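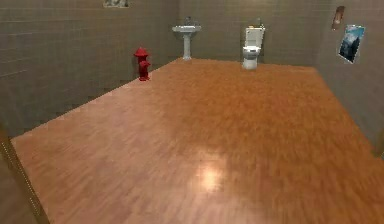
My neighbour Deirdre Mac Carthaigh paid 58 pounds for a bottle of drops last December. The label says Zalo, and under the name it promises to "draw out toxins while you sleep". You put two drops under the tongue at night and two in the morning. When she asked me what I thought, I asked her which toxins. She read the label again, then the leaflet, then the website of the seller. None of them gave a name.

I have thought about this word for a long time, as I grew up in a language where it is used only by doctors, and only for serious things. A toxin was something from a bad mushroom. In English I meet it on tea boxes, on foot patches and in the window of the small health shop in Cuvcombe. It seems to mean any feeling of being tired or heavy after the holidays.

My complaint is a simple one. If a product removes a substance, the seller should be able to say what the substance is, and how much of it was in the body before and after. This is not a cruel demand. A hospital laboratory does such measurements every day. I wrote to the makers of Zalo with this question and received a polite answer that everybody is different. That may be so, but it is still possible to measure different people.

Some friends tell me that I am too strict, and that the drops do no harm. Hywel Yorath, who was a pharmacist for around 30 years, does not agree with them. He told me he worries less about the drops than about the advice that comes with them. The leaflet says that headaches and a rash in the first week are signs that the product is working. A person who believes this may go on taking something that is bad for her, and wait too long before she calls the surgery.

I would like to see a rule that the word cannot be printed on a label without the name of the toxin beside it. I suppose the sellers would soon find another word - "impurities" perhaps, or "heaviness" - and I would have to write this again. Deirdre has stopped taking the drops, but she keeps the bottle on the shelf because of what it cost.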